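Pokness One White wall and ceiling paint, reviewed
By Femi Ogundipe, July 10, 2021

One can for the walls, the ceiling and everything bolted to them, says the label. I took it at its word and did a whole office.

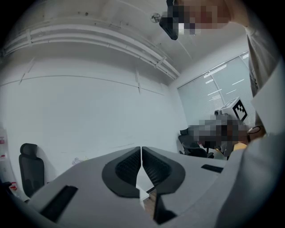
Why white, again

The room is the back office on the second floor of the Ajayi building, 473 square feet, wooden floor, panel walls. The previous tenant had left it a shade I can only call old mayonnaise. The lease says I may paint "in a neutral color" with the landlord's approval. I sent him three chips, all of them white. He approved the white one.

I had used Zallmont ceiling paint before, and a separate Zallmont eggshell for walls, and had spent a good part of that job with two trays open, trying to remember which brush belonged to which. Pokness One White is sold on the promise that you will never live like that again. Same can, same sheen, walls and ceiling, with trim allowed "where appropriate," a phrase that gets no further explanation anywhere on the label or the website.

It costs $53 a gallon at Kusby, where the man at the counter shook it for me even though white doesn't need tinting. I think he just likes the machine.

Out of the can

Thick. Thicker than the Zallmont, and slower off the stick. It goes on a faint gray, enough that you can tell wet from dry on a wall, and then whitens up over an hour or so. On a ceiling this is a real kindness. White over not-quite-white is a guessing game at the best of times, and with my head tipped back and my glasses speckled I was ready to take any clue on offer.

The smell is mild. My officemate, Yetunde Jibrin, who can detect a banana through two doors, said it smelled like a new shower curtain and went to work in the hallway for the afternoon. By the next morning she was back at her desk and complaining about the radiator instead, so I'm calling that a pass.

The walls

Two coats over primer, medium-nap roller. Coverage was very good. The mayonnaise was gone after the first coat except near the door, where I'd been stingy, and the second took care of that. Lap marks were few as long as I kept moving. When I stopped to answer the phone they were plentiful.

What it won't do is hide a seam. The walls are panels, and the panel joints had been filled by someone with other places to be. You can still find them, faintly, if you look along the wall, and there's a thin horizontal line across the back wall that I have now stared at through so many meetings I could draw it from memory. The can says the flat finish "minimizes surface imperfections." I suppose it does. They're minimal. They are also there every day at nine o'clock.

To be fair to Pokness, this is a job for joint compound and patience, and I had a putty knife and a free weekend. If your walls are paneled, do the joints properly first. I would put that on the label ahead of the line about creative freedom.

The ceiling

I expected to hate the ceiling and hated it less than planned. The paint is thick enough to stay on the roller, mostly, and the spatter was limited to my forearms and one shoe. It dried even, with no shiny patches where I'd gone back over things.

Then there are the long white runs up there, side by side, sweeping along on small brackets. These were the "where appropriate" part of the job. I called Kayode Oyewole, who manages the building, to ask whether I could go over them, and he asked me what color they were. White, I said. He asked what color I wanted them to be. We left it there. I wiped them down, left them as they were, and cut in around the brackets with an angled brush, lying on my back on top of a rented scaffold and thinking about the old masters, who at least got to use blue.

Cutting in is where the thickness of this paint turns against you. It drags. A lighter ceiling paint will flow up to an edge and stop; this one has to be walked there. Loosen it with a splash of water (the label allows a little) and it behaves far better, though you then own a second, thinner paint and are back to two trays. I noticed the irony at the time.

There's a small round fixture up there too. I masked it. Please mask anything round on your ceiling before you paint, and don't paint it to match, however nice that would look. Fixtures like that tend to have opinions about being painted, and so do fire inspectors.

The match

The selling point is that walls and ceiling come out identical, and they do. I hadn't thought hard enough about whether I wanted that. With no change in sheen or tone, the corner where wall meets ceiling goes soft, and on a gray day the room loses its edges a bit. Some people pay architects for this. Algirdas Jankauskaitė from the office across the hall stood in the doorway, said it was like being inside an egg, and asked what it cost. I believe he is now considering the egg.

I've come round to it. The room feels taller, and the stuff overhead sinks into the general whiteness instead of hanging over your lunch. If you like a crisp line at the top of a wall, though, buy two paints like a normal person.

Cleaning

"Withstands up to 3,000 scrubs," it says, without mentioning who did the scrubbing or how they felt afterward. You are supposed to wait 28 days before washing the walls at all. I made it most of the way, and then a marker rolled off a shelf with its cap missing.

After the full wait I tried the usual office dirt. Coffee came off with a damp sponge. Chair scuffs came off with a sponge and some dish soap. Pencil came off. The marker faded to a pale violet and has stayed there. Scrubbing hard in one place leaves a slight polish that shows from the side, so the scrubs may be unlimited but the flatness isn't. For an office wall I'd call it good. For a hallway with children and bicycles I would get something with more shine and stop pretending.

Touch-ups

Here the single can earns its money. I kept the leftover in a jam jar, and every nick so far has been dabbed with the same brush from the same jar, with no detective work about which white it was. The dabs dry invisible on the ceiling and nearly so on the walls. A friend, Femi Ibrahim (we share a first name and, for a while, shared a mailbox), borrowed the jar to fix a patch in his own office, painted with something else entirely. It did not match. He would like this mentioned.

Small gripes

The lid. It's a press-on plastic ring that sheds dried flakes into the paint the second time you open it, and every time after that. Strain it or fish them out.

The pour spout is molded on one side only, and the instructions are printed directly under it. By the second coat I was working from memory.

Only sold by the gallon or in the big pail. I would happily have bought a quart for the last stretch over the door.

Would I buy it again

For a room like this one, yes, and I would spend the scaffold rental's extra day on the joints. It covers well, touches up easily and lets you stop thinking about which can is which. It's slow at the edges and pricey for white.

Four stars out of five. The missing one is split between the lid and that line on the back wall, which I'm told I should take up with the putty knife.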